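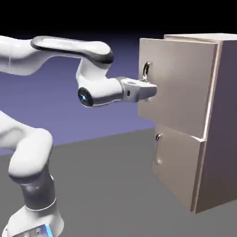

Leonie thinks I was too kind to the soup. She read my notes over breakfast and told me that a restaurant which charges 43 dollars for a main course should not send out a lukewarm starter, and that I would have complained if my mother had served it. Perhaps she is right. I wrote "pleasant" because I was hungry and the bread was very good.

So, again, about the dinner at Kereama, before I forget it. We had the small table near the kitchen door. I don't mind this place, I like to hear the cooks, but Ashton had his chair pushed two times by the waiters and he became quiet. The menu is short now, only one page. In March it was still a kind of book, and I could never decide before the others had closed theirs.

The soup was fennel and potato. Good taste, a little too much cream, and yes, not warm enough. Then I took the lamb shoulder with barley, and I must say this was the best plate I have eaten there. The meat was soft but it still had some bite, and the barley had taken all the juice. Ashton's fish was dry at the thin end. He ate it anyway and gave me the skin, which was crisp and salty.

Leonie had the beetroot tart and did not offer me any. I noticed this.

For dessert we shared a quince pudding with three spoons. It came with a sour cream that I would like to make at home - I think there was lemon peel in it, but the waitress said no, only salt and a bit of honey. I will try both ways.

The wine was from Hurnier, a white one, rather thin. The second glass was better than the first, or I was in a better mood.

We went out at half past ten and it was raining a little. Ashton walked with us as far as the bridge. He wants to go to Orkard next time, where the portions are bigger, and Leonie said she will come if they have changed the chairs.

To do: buy barley, ask Shona for her quince recipe, and give back her large pot. I have had it since the winter.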